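I have been reading the Whiteley report on store hours and sales, the one everybody in my feed was passing along last week, and I have some complaints.

The claim is simple enough. Stores that stayed open later sold more. Whiteley looked at 1,426 stores, ran the numbers, and announced that adding an hour at night "drives" higher sales. Drives! Did anyone stop to ask which stores get the extra hour in the first place?

I used to do the scheduling for a small chain in Drirnmont. We kept the busy stores open late and sent people home early at the slow ones. If you had put our data in a spreadsheet you would have found the same lovely upward line, and it would have told you how we made our schedule. It would have told you very little about what happens when a slow store in a quiet part of town leaves its lights on until ten.
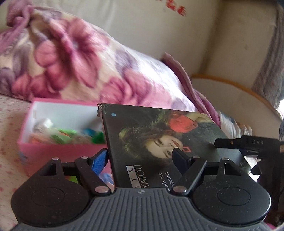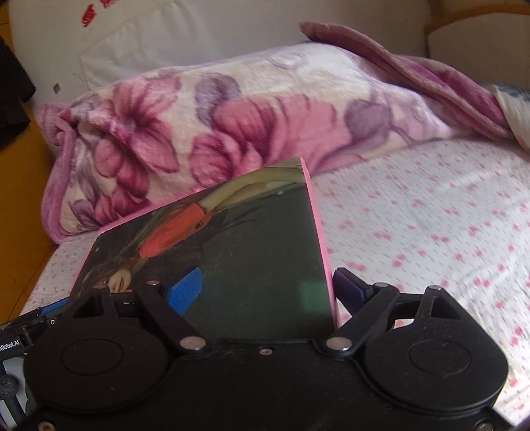 The report does say it "controls for location." I went to the back to find out what that meant. It means 8 regions. Dolum, where I live now, is in the same region as two big cities and a great deal of corn. I don't see how that controls for much of anything.

Then there is the smaller group, 300 stores that changed their hours during the study. This is the part I wanted to like, because you can at least compare a store with itself. But the changes were made in May, right before summer, and I couldn't find a word about the season. Maybe they handled it and left it out of the write-up. Maybe they didn't – the footnotes are no help.

I'm not saying longer hours are a bad idea. Some stores probably should stay open. What I'd want to see is 200 stores picked out of a hat, half of them told to close later, and the payroll costs printed next to the sales. The report never subtracts wages, so even if you believe every number in it, you still don't know if anybody made money.

Fitorgate is selling a scheduling tool off the back of all this, with the same chart on its front page. I've written to ask them for the data. No reply so far.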